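Small boxes with one drawer – show me yours!
Board: Little Wooden Things

trolley_fan
Posted May 1, 2018
I have fallen hard for small wooden boxes with a single drawer. Mine is white with a red front, close to a cube, and the lid sits on top like a cap with a long rounded slot cut into it. I painted my kitchen shelves in March and this thing looks so good next to them that I keep walking past just to see it! 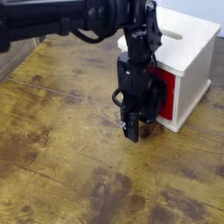

I want to keep stamps and the spare keys in the drawer and use the slot for receipts, but my sister thinks the slot should be for coins and nothing else. What would you all do with it?

Settimio Palumbo
Coins! Your sister is right. I had one a lot like it when I lived in Valtdale and it took me 2 years to fill. Receipts curl up and jam, and then you're in there with a butter knife.

ongart_annie
Disagree with Settimio. Receipts are fine if you fold them once the long way. I've done it for ages with a slotted box on my desk and never had a jam. Coins scratch the inside and they're so loud when you move the box. Lovely red, by the way – I'd have gone with green and I'd have been wrong.

Settimio Palumbo
Loud is the best part, Annie. You pick it up and you know you're rich.

trolley_fan
Ha! Okay, but the drawer is what I care about most. I love a drawer left a little bit open on a shelf. My sister goes around pushing them all shut.

Annunziata Leone
I'm with you on leaving it open. White around red looks great with the drawer out a bit, you get that block of color sticking forward. If yours ever gets stiff, rub a candle stub along the bottom edges and work it in and out a few times. Don't use cooking oil, it goes gummy. I paid 40 dollars for a Lurance cabinet with 3 drawers and did all of them in one evening with the end of a birthday candle.

ongart_annie
Candle, yes! Bar soap works too.

Annunziata Leone
Soap pulls in damp where I live. I've had a drawer swell on me after soap, so candle only in my house.

ongart_annie
Huh, never had that. I'm somewhere very dry, so maybe I've been lucky.

trolley_fan
Candle it is. And I'm siding with the open drawer people, sorry sis.

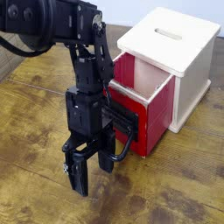

Re: Small boxes with one drawer – what goes in the slot?

Settimio Palumbo
Starting this up again under its own title so we can settle it. Coins get my vote. Foreign ones count.

Annunziata Leone
Notes to yourself. Write down something good, drop it in, read them all at New Year's.

trolley_fan
Oh, I love that! Receipts can go in the kitchen tin.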